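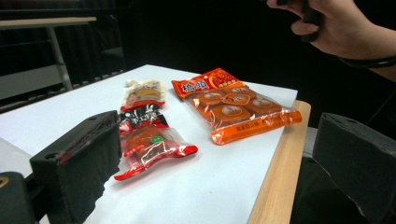

Farzana Orakzai would have paid more for her tea if it kept the kiosk open, she told a meeting at Ekby station on Thursday night, and she did not think she was the only one.

The kiosk on platform 2 is due to shut at the end of the month after its operator, Tumolex, decided not to renew the lease. It sells hot drinks, newspapers and packaged snacks, and is the only place to buy food on the station side of the level crossing.

Tumolex wrote to the station manager in January to say that the Ekby site was losing money and that it planned to leave when the current agreement ran out. Passengers found out last week, when a notice went up beside the serving hatch.

The company said in a statement dated 6 April 2018 that takings had fallen since the timetable change, which moved two of the busiest morning trains to platform 1. Passengers for those trains now have to cross the footbridge to reach the kiosk and few of them do. "We have looked at shorter hours and a smaller range and neither would cover the rent," the statement said. The two members of staff have been offered work at the company's other sites.

More than 200 people have signed a petition asking for the kiosk to be kept. It was left on the counter over the weekend and then passed round on the early trains.

Much of Thursday's meeting was taken up with the rent. The kiosk is let on the same terms as the larger unit in the main building, which has been empty for over a year, and several speakers asked why a wooden hut with no water supply of its own should be charged by the same formula. Usman Sial told the meeting that the formula was set for the whole line and could not be altered for one station. He agreed to ask whether a short lease could be offered to a new tenant at a lower rate while the larger unit stays empty.

One trader has already asked to see the figures. Bukhari, the bakery in Mill Street, confirmed that it had been in touch with the station but said it was too early to say if it would make an offer. The bakery already opens at six and would be able to send stock down to the station with its first delivery. It would want to move the business across to platform 1, and that would need planning permission.

There was less agreement about vending machines. The station has said that two could be put in the waiting room as a stopgap, one for drinks and one for crisps, biscuits and chocolate. Some passengers at the meeting said that would be fine for most days. Others pointed out that the waiting room is locked until seven, by which time the first three trains have gone, and that the last machine there was out of order for most of its life.

A man who catches the 6.12 said he had missed it twice waiting for change and would not miss the queue. He was in favour of keeping the kiosk all the same. Another speaker asked who would be there to help when the ticket machine jammed, a job that has fallen to the kiosk staff on mornings when the booking office is shut. Mr Sial said the booking office hours were under review and that he would take the point back.

The nearest alternative for passengers is the Praltness garage on the bypass, a walk of 15 minutes each way. There is a café in the market square but it does not open until nine and is closed on Sundays.

Tumolex has agreed to leave the counter and the shelving in place for any new tenant. The coffee machine is hired and will be taken away.

The meeting lasted a little under two hours. A second has been arranged in the waiting room, starting at 7.30pm, once the station has had an answer on the lease. The petition can still be signed at the kiosk until it closes, between 5.45am and 11am on weekdays.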